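3.2 Aufgabe und Erhebung der Demonstrationen

Als zweite Aufgabe neben dem Sortieren von Besteck wurde das Befüllen eines Elektrokochtopfs gewählt. Die Aufgabe verlangt beide Arme: Einer hebt den Glasdeckel am Knauf ab und hält ihn über der Arbeitsfläche, der andere greift einen Gegenstand und legt ihn in den Topf. Danach wird der Deckel wieder aufgesetzt. Beide Arme wurden ferngesteuert. Die bedienende Person bewegt zwei kinematisch verkleinerte Führungsarme, deren Gelenkwinkel über die Software Urkix auf die ausführenden Arme übertragen werden. Eine Kraftrückmeldung gibt es in dieser Ausbaustufe nicht.
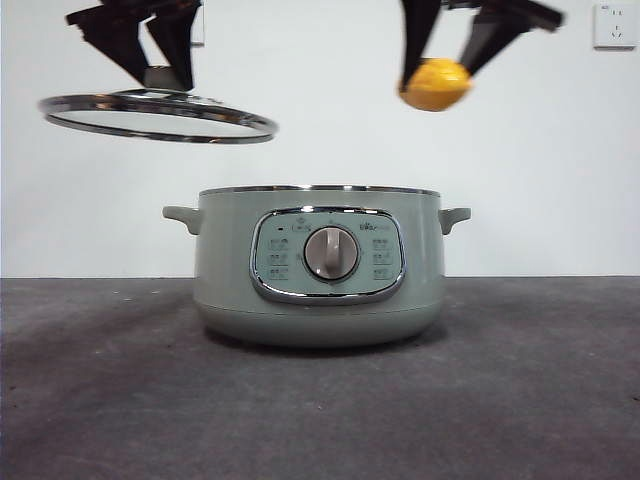
Abb. 4: Beidarmiges Befüllen unter Fernsteuerung. Linker Greifer mit Glasdeckel, rechter Greifer mit gelbem, rundem Objekt. Ansicht der festen Kamera.

Insgesamt wurden 117 Demonstrationen aufgezeichnet. Die Bedienung teilten sich zwei Personen (L. Singhal und S. Galli), die vorab jeweils 25 Übungsdurchgänge absolvierten. Die Übungsdurchgänge sind im Datensatz nicht enthalten. Eine Demonstration galt als gültig, wenn der Gegenstand im Topf lag und der Deckel ohne sichtbaren Spalt auf dem Rand saß. Durchgänge, in denen der Deckel nachgegriffen werden musste, wurden behalten und gesondert gekennzeichnet, da sie Korrekturbewegungen enthalten, die in fehlerfreien Durchgängen nicht vorkommen.

Die Endlage des Deckels wurde nicht automatisch geprüft. Versuche mit einem Schwellwert auf der Höhe des Knaufs im Bild der festen Kamera scheiterten an den Reflexionen des Glases und des Metallrands. Die Beurteilung erfolgte deshalb nachträglich von Hand anhand des letzten Bildes jeder Aufzeichnung, bei zurückgezogenen Armen.
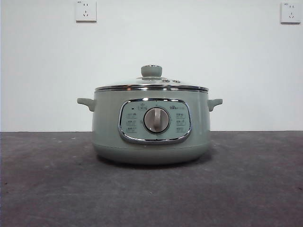

Strittige Fälle wurden von beiden Personen getrennt bewertet und bei Uneinigkeit verworfen. Der Topf selbst war während der gesamten Erhebung nicht am Stromnetz angeschlossen. Seine Position auf dem Tisch wurde zwischen den Durchgängen von Hand leicht verändert, die Ausrichtung des Bedienfelds zur festen Kamera blieb dabei annähernd gleich.

3.3 Kameras an den Handgelenken

Die feste Kamera erfasst die Lage von Topf und Deckel, liefert aber wenig Information über den Abstand der Fingerspitzen zum Objekt. Jeder Arm trägt daher eine zusätzliche Kamera am Handgelenk (Modell Hivard). Die Bildströme werden gemeinsam mit den Gelenkwinkeln und den Öffnungsweiten der Greifer gespeichert. Zur zeitlichen Zuordnung dient der Zeitstempel des Steuerrechners. Bei der Annäherung an den Topf sind in diesen Ansichten die eigenen Finger und je nach Armstellung auch Teile des zweiten Greifers sichtbar.

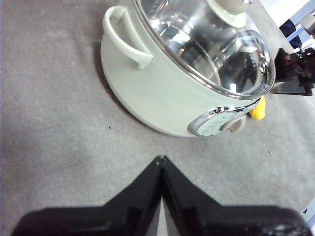
Für das Training wurden die Finger nicht maskiert. In einer Vorstudie mit dem Vorgängeraufbau Borside hatte eine Maskierung die Greifgenauigkeit verschlechtert, vermutlich weil dem Modell dann der Bezug zwischen Fingerspitze und Objektrand fehlte. Die Helligkeit wurde auf fester Einstellung gehalten. Eine automatische Belichtung führte zu sprunghaften Änderungen, sobald die weiße Wand einen größeren Teil des Bildes einnahm.

Schwieriger war der Umgang mit Stillstandsphasen. Während ein Arm den Deckel hält, wartet er oft mehrere Sekunden auf den anderen. Werden diese Abschnitte unverändert übernommen, lernt das Modell, in der Halteposition zu verharren. Abschnitte, in denen sich keines der Gelenke beider Arme bewegte, wurden daher auf höchstens 33 Zeitschritte gekürzt. Wartezeiten nur eines Arms blieben unverändert, weil sie zur Abstimmung der Arme gehören. Nach der Kürzung umfasst eine Demonstration im Mittel etwa 2000 Zeitschritte.

Die Ruhestellung mit geschlossenem, leerem Greifer bildet Anfang und Ende jeder Aufzeichnung. Sie wurde nicht fest vorgegeben, sondern von der bedienenden Person nach Augenmaß angefahren. Die daraus entstehende Streuung der Startpositionen ist erwünscht.
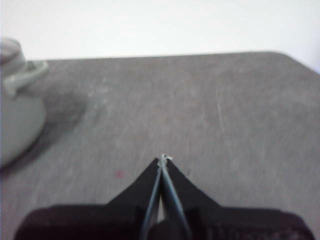 3.4 Training und Auswertung

Trainiert wurde ein Modell, das aus den Bildern aller Kameras und den aktuellen Gelenkwinkeln eine kurze Folge von Zielwinkeln für beide Arme vorhersagt. Die Implementierung baut auf der Bibliothek Hashmi auf. Die gekennzeichneten Durchgänge mit Nachgreifen gingen mit gleichem Gewicht in das Training ein wie die übrigen. Die Auswertung erfolgte getrennt nach den Teilschritten Abheben, Einlegen und Aufsetzen. Ein Teilschritt wurde nur gewertet, wenn der vorhergehende gelungen war.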